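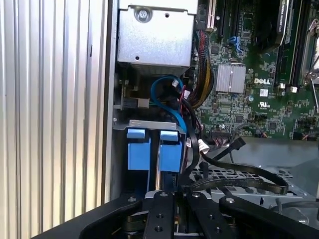 Zaltbridge's campaign for sentencing reform has had another reply from the Ministry, and the reply is that the matter is being looked at. The same words came back in September, over a different signature. What the campaign wants is dull enough to be printed on a beer mat: when a person is sent to prison, the court should write down why, in plain English, and give them a copy. At present the reasons are read aloud once, often at speed, to somebody who is in no state to take them in. The group's case is that a sentence ought to be open to inspection by the person serving it, much as a Dell with its side off will show anyone who cares to look the drive cage, the green board and the screw near the top. A transcript can be had, if you know which form to ask for and can pay for the typing.

The petition now stands at 3292 names. It was handed in at the Sadimberg constituency office, where it was received by a letterbox, the office being shut for staff training. Toàn Đàm, who runs the campaign from a desk above a dry cleaner's, called the visit "constructive, as far as the letterbox went". He has since been offered a meeting of fifteen minutes, to include introductions.

There is some evidence to put on the table when he gets there. The Naidu Trust, which pays for legal advice to prisoners' families, asked 37 people who had come out of custody in the past year whether they could explain how the length of their sentence had been worked out. Four could. One of the four had previously been a solicitor's clerk. The trust admits that this is a small survey, and it would like to do a larger one, for which it would need permission, for which it has been asked to supply evidence that a larger one is needed.

Objections have been of the usual kind. Court staff are stretched, the judges are busy, and a written sheet might encourage people to appeal. Campaigners do not see the last of these as a drawback. They have drafted a single-page form, Atel, named after the street where it was first argued over, and tried it out in three mock hearings with law students. The longest took six minutes to fill in, and that included a hunt for a pen.

Local members are divided on party lines, except where they have not read it. One has promised to raise Atel in committee "at the appropriate juncture". Another has asked whether it could be made longer.

The campaign's next public meeting will be at the Zaltbridge reading room, upstairs. Copies of the form will be available at the door, and anyone who has been through the courts and would like to speak should tell the organisers beforehand. Tea is 50p.

Last updated: 1/27/20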